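Folding as a Service

Cikerex rents its two-arm folding cell to small laundries for 700 dollars a month, with setup included. Buyers outside the first group will have to wait until July. The company says the software learned from more than 3,000 folds, nearly all of them towels and cleaning cloths.
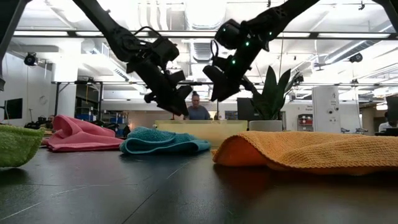

Cloth is hard for a machine because it never lands the same way twice. Cikerex starts each job from a crumpled heap, and its operators are told not to smooth anything first. Terry is the fabric most customers send. A waffle weave, like the orange cloth at the right, can hold an arch when it drops, and the arms have to find a hem before they can pull it flat.

Besach, a linen service with two shops, ran 347 pieces through its cell in one shift. Staff there still fold the fitted sheets by hand. The rival Karras cell costs less per month but takes only flat napkins.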